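Working Groups > Food Service Training > Minutes and Papers

Search minutes Enter keyword All years Go

Bainbridge Culinary Training Working Group
Minutes of the regular meeting, 2024-04-03
Status: approved with corrections to item 3

Attendance: seven members present, one by telephone. Quorum met. The chair presided. The secretary took notes.

1. Previous minutes

Accepted with one change. In the paragraph on refrigerated storage, "walk-in freezer" is replaced by "walk-in cooler" in both places. The freezer is covered by a separate service agreement and was not discussed at the last meeting.

Open actions carried forward:
- 1.1 Replacement door gasket, reach-in unit B. Ordered, not received.
- 1.2 Revised allergen matrix. Draft circulated. Comments closed.
- 1.3 Key log for dry storage. Closed.

2. Budget

The balance of the equipment line is $3600. The group agreed to hold $636 of this against the hood cleaning invoice, which has been received but not yet matched to a purchase order. The remainder is available for items under 3 and 4 below.

A member asked whether small wares under the equipment threshold could be charged to the consumables line. The secretary confirmed that they can if the unit price is below the threshold, including where the total order is above it. No vote was needed.

3. Dishwasher and water supply

The Remach undercounter dishwasher in the teaching kitchen continues to show a low rinse temperature at the start of the day. The service technician's report was tabled. It lists scale on the booster element and a worn inlet strainer. The strainer was replaced during the visit. Descaling was quoted separately.

Discussion covered three options: descale and keep the machine, replace the booster element, or replace the machine. Replacement was set aside for this fiscal year. Two members preferred to change the element at once to avoid a second call-out fee. Others noted that the report does not state that the element has failed.

Decision: descale first. Rinse temperature to be logged at opening and again after the fourth cycle until the next meeting. If the opening reading remains low, the element is to be replaced without further reference to the group.

Correction (added at approval): the log is kept on the clipboard beside the machine, not in the binder as first recorded.

The softener salt level was found below the mark on inspection. It has been added to the closing checklist.

4. Knife and board replacement

The current cutting boards have been resurfaced twice. The thinner ones no longer lie flat. Quotes were received from Tranirex and one other supplier. The Tranirex quote includes delivery and allows returns on unopened cases. The other quote is lower per board but has a minimum order above present need.

Decision: accept the Tranirex quote for boards only. Knives deferred until the sharpening contract has been reviewed. Old boards are to be withdrawn on the day the new ones are washed and shelved, so that both sets are not in use together.

Color coding stays as it is. A proposal to add a separate color for bread was not seconded.

5. Course outline, breakfast and light meals

The outline was reviewed against comments from the last intake. The following changes were agreed:
- 5.1 The pan session moves ahead of the plating session.
- 5.2 Toasted and baked items are taught in one block. The two existing handouts are merged.
- 5.3 Station layout is assessed before cooking begins, with plate, board and pan each given a fixed place on the table.
- 5.4 The written test is shortened. Questions on holding times remain.

The Trurnano recipe scaling software was discussed briefly. The trial license ends in June. Instructors reported that yields convert correctly but that rounding of small quantities has to be checked by hand. To be reviewed before the license ends. 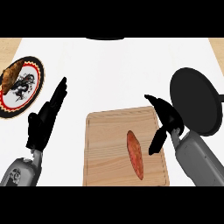 6. Storage and labeling

Date labels are still being applied to lids in some cases. Labels go on the container body. The sign above the labeling bench will be reprinted in larger type. Dry storage shelving is to be wiped down by section, with the section number entered on the weekly sheet.

7. Actions

- Secretary: match hood cleaning invoice to purchase order.
- Equipment lead: book descaling; post temperature log.
- Equipment lead: place board order.
- Course lead: merge handouts and issue revised outline.
- Chair: obtain current sharpening contract.

8. Next meeting

Date to be set by email. Papers to the secretary one week before. The meeting was adjourned with no other business.

This site uses cookies to remember your settings. Accept Manage preferences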